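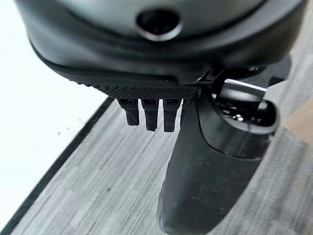

Figure 1. View from the wrist camera: gripper housing, right-hand finger and bracket, with the workshop floor behind.

Trostura shared workshop — progress report on the small grant
To: Berwyn Prydderch, Undby Fund
From: Rocío Cabrera
September 19, 2026

Dear Mr Prydderch,

This is the second report on our robot arm, which we build to pick up small things from the floor for people who cannot bend down easily. The first report was sent in May, when the arm had no gripper and no camera.

Work finished
The gripper is now mounted on the arm and it opens and closes by command. The camera at the wrist is also mounted. Figure 1 shows what it sees at present. The housing takes the upper part of the view, and we wish to have more floor in it. Cúc Huỳnh is drawing a new camera holder which will sit lower and be tilted forward. She has made two versions in cardboard and the second one seems better to us.

The control program was written again from the start. The old one lost the connection with the motors after long use, and I could not find the reason in it. The new one has run 27 test sessions without this fault.

Work not finished
The arm does not yet find objects alone. A person must guide it with the hand controller. Giuliana Cuervo has begun to collect recordings of guided picks, and our aim is 1000 of them. We have 800 at the moment — but I must say that many were made with the same three objects, so we need more variety before they are of real use. The grey floor is also a difficulty for dark objects like keys and pen caps. We will try a lamp close to the wrist.

Money
The motors and the gripper are paid. The order for the spare cable went to Batudora and has not arrived. I have written to them again. We did not spend the part for travel, and I would like to ask if we may use it for the lamp and for printing the camera holder.

Next steps
Camera holder printed and fitted, Cúc Huỳnh.
Remaining recordings, with new objects, Giuliana Cuervo.
Emergency stop button moved to the front of the bench, myself.

Please let me know about the travel money when it is convenient for you.

With kind regards,
Rocío Cabrera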